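Packing the small stuff: cases, cords and the Irkstead move

The move to the Irkstead building is set for November, and the big items are already spoken for. Desks, shelves and the long benches go with the movers. What's left for the rest of us is everything small enough to end up in the wrong box, and that's where the last move went badly. We were still finding memory cards in the coffee supplies months later.

So this time the small cases get handled first, before anyone starts on drawers or bookshelves. Each room should pick one clear table and use it for nothing else until the room is done. Bring the cases to the table one at a time, open them, check what's in them, close them, label them and box them. Please don't pile them up on the table to sort later. Kieran Cropper tried it that way in the Voveck room and ended up doing the whole batch twice.
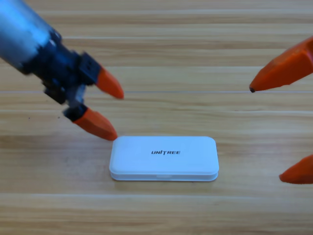

A small white case on the sorting table.

Labels go on the lid, near one corner, and not across the opening. Write the room name and what's inside. "Misc" doesn't count as a description - if you can't say what's in the case, it needs to be emptied and its contents put with similar things. Empty cases are worth keeping if they close properly. Put them in the carton marked EMPTIES by the Mirzaei room door. Anything with a cracked lid or a bad hinge can go out with the recycling.

A few people asked about cords. If a cord fits in the case with the item it belongs to, leave it there. If it doesn't, wrap it, tag it with the same label as the case and put both in the same carton. Loose cords with no known owner go in the bin under the window in Motlow. They'll stay there until the end of the month, so go through it if you're missing something.

Cartons are the medium size only, and there are 40 of them flat in the hallway outside room 7. Fill the bottom with the heavier cases, lay them flat and put paper between layers. Stop when the carton is full to the fold line. Tape the bottom twice. The tape guns are shared, so bring them back when you're done for the day.

Finished cartons go to room 623, against the left wall, with the label facing out. Brayan Cárdenas is keeping the list there. Write your carton on it before you leave the room, including the name of the person who packed it. He'll be in from 9 in the morning until lunch if you have questions about fragile items or want something to travel separately.

Glassware, batteries and anything that needs to stay cold are not part of this round. Those will be covered in the next newsletter, once we have the final word from the movers on what they will take.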